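Praktikum Robotik, Begleitskript
Teil 4: Vorführdaten mit Handgreifern
Stand: Juni

Lesen Sie diesen Teil vor dem dritten Labortermin. Er ersetzt die alte Fassung, in der wir an mehreren Stellen zu optimistisch waren. Wer die alte Fassung ausgedruckt hat, kann die Seiten zur Fehlerrechnung behalten, alles Übrige bitte wegwerfen.

4.1 Worum es geht und worum nicht

Die Gruppen nehmen in diesem Teil Vorführungen auf, aus denen später ein Regler für den zweiarmigen Aufbau gelernt werden soll. Der Mensch führt zwei Handgreifer, die in Form und Hub den Greifern am Roboter ähneln. Aufgezeichnet werden die Lage beider Greifer, die Öffnung der Backen und das Kamerabild. Die Idee ist alt, nur die Geräte sind billiger geworden. In den Veröffentlichungen liest sich das Verfahren meist so, als müsse man bloß genug aufnehmen und der Rest ergebe sich beim Training. Nach mehreren Durchgängen dieses Praktikums teile ich diese Zuversicht nicht.

Ziel ist ausdrücklich kein funktionierender Roboter am Semesterende. Bewertet wird, ob Sie sagen können, warum Ihr Regler etwas kann oder nicht kann. Eine Gruppe, deren Arm dreimal danebengreift und die den Grund belegt, bekommt die bessere Note als eine Gruppe mit einem hübschen Video.

4.2 Begriffe

Vorführung: eine zusammenhängende Aufnahme von der Ausgangsstellung bis zur Endstellung. Abgebrochene Versuche sind keine Vorführungen, werden aber aufgehoben (siehe 4.6).

Aufgabe: eine schriftlich festgelegte Folge von Handlungen mit prüfbarem Ende. »Tisch aufräumen« ist keine Aufgabe. »Gegenstand A liegt vollständig innerhalb des markierten Feldes, beide Greifer sind offen« ist eine.

Streuung: die absichtlich hergestellten Unterschiede zwischen den Anfangslagen. Zufällige Unterschiede, die sich einschleichen, weil gegen Abend alle müde werden, heißen bei uns Drift und sind ein Fehler.

Übertragungslücke: alles, was der Mensch mit dem Handgreifer kann und der Roboterarm nicht. Sie wird regelmäßig unterschätzt. Ein Handgelenk weicht aus, ohne dass man es merkt, und die Schulter macht mit. Der Arm hat Gelenkgrenzen und stößt an.

4.3 Arbeitsplatz und Gegenstände

Jede Gruppe arbeitet an einem Tisch mit Rasterpapier. Das Papier dient zum Wiederfinden von Anfangslagen, als Messmittel taugt es nur eingeschränkt: Es verrutscht, wirft Falten und wird beschrieben. Kontrollieren Sie vor jeder Serie, ob der Bogen noch dort liegt, wo er im Protokoll steht. Im letzten Durchgang hat eine Gruppe eine ganze Serie auf einem verschobenen Bogen aufgenommen und zwei Termine lang den Fehler in der Kalibrierung gesucht.

Die Gegenstände kommen aus dem Haushalt. Das hat den Vorteil, dass sie leicht zu ersetzen sind, und den Nachteil, dass man ihnen ihre Tücken nicht ansieht. Ein flacher Pfannenwender bietet nur wenige gute Griffstellen, und wer ihn am falschen Ende fasst, bekommt ein Drehmoment, das die Backen nicht halten müssen wollen. Polierte Metallflächen spiegeln und verderben die Tiefenschätzung. Hohe, schlanke Ständer kippen.
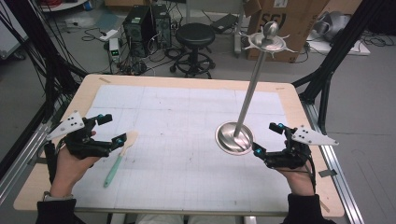
Foto: Praktikum Robotik, Bildsammlung zum Skript Teil 4

Die Kombination aus Pfannenwender und Metallständer ist die Standardbelegung für Aufgabe 2. Sie ist mit Absicht unbequem. Der Wender mit dem blassgrünen Griff liegt schräg auf dem Papier, der Ständer hat eine flache, runde, polierte Grundplatte und oben eine Schale mit weißen Zacken. Für ein Auge ist beides leicht zu unterscheiden. Was ein gelernter Regler daraus macht, ist eine offene Frage, und ich bitte darum, sie nicht vorab mit »das Netz lernt das schon« zu beantworten.

Achten Sie auch auf die Kabel. Wo eines am Handgreifer hängt und am Handgelenk vorbei nach hinten läuft, zieht es bei weiten Bewegungen. Man gewöhnt sich daran und führt den Greifer bald in einem Bogen, der nur dem Kabel geschuldet ist. Dieser Bogen steht dann in den Daten, und der Roboter fährt ihn brav nach.

4.4 Ablauf einer Serie

Eine Serie besteht aus 30 Vorführungen derselben Aufgabe. Die Anfangslagen werden vorher ausgelost und ins Protokoll eingetragen, also bevor jemand die Greifer in die Hand nimmt. Danach gilt:

Beide Greifer öffnen, in Ausgangsstellung halten, Aufnahme starten.
Kurz stillhalten. Ohne Ruhephase lässt sich der Nullpunkt nicht prüfen.
Aufgabe ausführen, in einem Tempo, das der Arm mitgehen könnte.
Greifer öffnen, wieder stillhalten, Aufnahme beenden.
Ergebnis sofort eintragen: erreicht, nicht erreicht, unklar.

»Unklar« ist eine zulässige Angabe. Wer nie »unklar« einträgt, hat vermutlich nicht hingesehen.

Nach jeder halben Serie wechselt die vorführende Person. Verschiedene Menschen lösen dieselbe Aufgabe auf verschiedene Weise, und ein Mittelwert aus zwei vernünftigen Wegen kann ein unvernünftiger sein. Geht die eine Person links am Ständer vorbei und die andere rechts, dann führt der gemittelte Weg mitten hindurch. Einigen Sie sich vorher oder trennen Sie die Daten nach Person, aber tun Sie nicht so, als gäbe es das Problem nicht.

4.5 Wie viele Vorführungen braucht man?

Das ist die häufigste Frage, und ich kann sie nicht allgemein beantworten. Im Herstellerheft zum Auswertepaket Dremton steht, 300 Vorführungen genügten »für typische Tischaufgaben«. Was typisch ist, steht dort nicht. Im vorigen Durchgang kamen alle Gruppen zusammen auf 313 verwertbare Aufnahmen zu Aufgabe 2, also auf etwas mehr als die versprochene Menge. Der daraus gelernte Regler griff den Wender zuverlässig, solange dieser in der linken Tischhälfte lag. Rechts lag er in den Daten fast nie. Keine Gruppe hatte das bemerkt, obwohl es in den eigenen Protokollen stand.

Daraus folgt nicht, dass 300 zu wenig sind. Es folgt nur, dass die Zahl ohne Angabe der Streuung nichts aussagt. Tragen Sie Ihre Anfangslagen deshalb vor dem Training in einen Plan des Tisches ein und sehen Sie sich die Lücken an. Das dauert eine Viertelstunde und ist die nützlichste Viertelstunde dieses Teils.

4.6 Fehlversuche

Fehlversuche werden nicht gelöscht. Sie kommen in einen eigenen Ordner mit einem Satz zur Ursache. Die Versuchung ist groß, eine missglückte Aufnahme einfach zu wiederholen und die Zählung weiterlaufen zu lassen. Dann erscheint im Bericht eine Erfolgsquote der Vorführenden von hundert Prozent, die ich grundsätzlich nicht glaube.

Brauchbare Angaben zur Ursache sind zum Beispiel: »Backe liegt auf der Kante auf, Gegenstand dreht sich weg« oder »rechter Greifer stößt an den linken«. Unbrauchbar sind »Pech« und »Sensor spinnt«. Wenn der Sensor tatsächlich spinnt, gehört der entsprechende Abschnitt der Aufzeichnung als Kurve in den Anhang.

4.7 Auswertung

Teilen Sie die Daten vor dem ersten Training auf und lassen Sie die Aufteilung danach in Ruhe. Aufeinanderfolgende Bilder derselben Vorführung dürfen nie auf Trainings- und Testmenge verteilt werden, sie gleichen sich fast vollständig. Wer es trotzdem tut, erhält prächtige Testfehler und einen Arm, der neben den Tisch greift.

Ein kleiner Vorhersagefehler auf aufgezeichneten Daten ist ohnehin nur ein schwacher Hinweis. Im Betrieb kommt jede Abweichung zur vorigen hinzu, und der Regler gerät in Lagen, die keine der Vorführungen enthält. Berichten Sie daher beide Zahlen getrennt: den Fehler auf der Testmenge und das Ergebnis am Arm. Wenn beide weit auseinanderliegen, ist das der interessanteste Teil Ihres Berichts.

Als Vergleich dient eine fest programmierte Bewegung ohne Lernen. Dazu gehört ein Ablaufprogramm aus dem Jahr 2002, das hier noch unter dem Namen Voltel läuft und das Sie im Kursverzeichnis finden. Es kennt nur feste Punkte und keine Kamera. Bei unveränderter Anfangslage ist es bisher von keinem gelernten Regler übertroffen worden. Bei veränderter Anfangslage versagt es vollständig, und damit haben Sie die Frage, um die es in diesem Praktikum geht: Ab welcher Streuung lohnt sich der Aufwand?

4.8 Abgabe

Abzugeben sind das Protokoll, der Tischplan mit den Anfangslagen, beide Ordner mit Aufnahmen und ein Bericht von höchstens acht Seiten. Die Aufnahmen liegen im Format Datel auf dem Kursserver, der Bericht als PDF daneben. Videos sind erlaubt, aber ungeschnitten und mit Angabe, der wievielte Versuch zu sehen ist.

Beantworten Sie im Bericht mindestens diese Fragen:

Welche Bewegungen in Ihren Daten könnte der Arm gar nicht ausführen?
Wo auf dem Tisch fehlen Anfangslagen, und was macht der Regler dort?
Welcher Anteil der Vorführungen war »unklar«, und wie sind Sie damit umgegangen?
Was hätte das Ablaufprogramm bei denselben Anfangslagen erreicht?

Gruppen, die am Wettbewerb um den Tuhumury-Becher teilnehmen wollen, melden sich bis zum vierten Termin. Die Wertung dort zählt nur gelungene Durchgänge und bevorzugt Schnelligkeit. Ich halte das für eine schlechte Wertung – sie belohnt Glück bei den Anfangslagen –, verbiete aber niemandem die Teilnahme. Für die Praktikumsnote spielt der Becher keine Rolle.

4.9 Nachtrag zu Aufgabe 2

Mehrfach wurde gefragt, ob der Ständer beim Greifen des Wenders berührt werden darf. Berühren ja, verschieben nein. Als verschoben gilt er, wenn die Grundplatte ihre im Protokoll eingetragene Lage auf dem Raster verlassen hat. Kippt er um, ist die Vorführung ein Fehlversuch, auch wenn der Wender am Ende richtig liegt.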